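Skirkwood Bench Arm Cell
Home > Equipment > Arms and cells > Skirkwood

Supplied and supported by Briltmont, Watimora
Page updated April 2019

The Skirkwood is a table-mounted arm cell for workshops, packing rooms and teaching labs that want to try handing over small, repeated jobs. It comes with the arms, grippers, control boxes and one teach pendant per arm. You supply the table and the power.

Can it do the chores yet?
Some of them. Customers ring us asking for a machine that will tidy a bench, fold the towels and put the dishes away. The Skirkwood will not do that today. It will pick up a firm object from a known spot and set it down in another known spot, and it will keep doing so for a full shift.

Jobs we are happy to quote on
Moving tubes, jars and small boxes between marked positions
Loading and unloading a simple fixture
Standing parts upright for labelling

Jobs we turn down for now
Folding cloth or bagging soft goods
Sorting a mixed bin where items overlap
Washing up, or anything else with running water
Work beside small children or pets

Natanael Sampaio ran our towel trial last September. Out of 160 attempts, 32 gave a fold we would have put on a shelf. Results on rigid parts are much better, and we can send the test sheets on request.

Setting up the table
Marking out the work surface takes most of the first morning. Cheap materials are fine for this, and we use them ourselves.
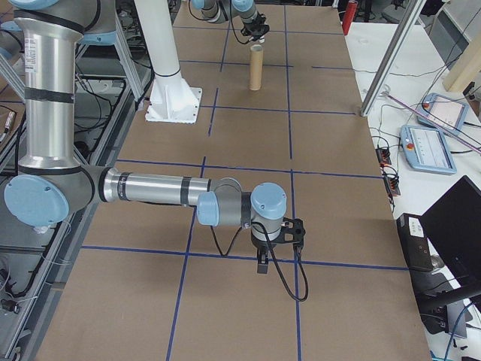
Grid cells give the operator and the program the same set of places to talk about. Brown cardboard with dark blue tape does the job, and a cardboard tube stood on end in one of the cells makes a good first pick. Replace the cardboard when it creases badly. Keep the pendants on a separate surface beside the table, with the red buttons in easy reach.

Ordering
Lead time: 7 weeks
Training: 2 days at your site, included
Warranty: 2 years on arms, grippers excluded
Spare gripper fingers: sold in pairs

For site visits, ask for Iolanda Seixas. For programming questions, ask for Josué Bittencourt. Please send the weight and size of your part with your first message, and a sample if you can spare one.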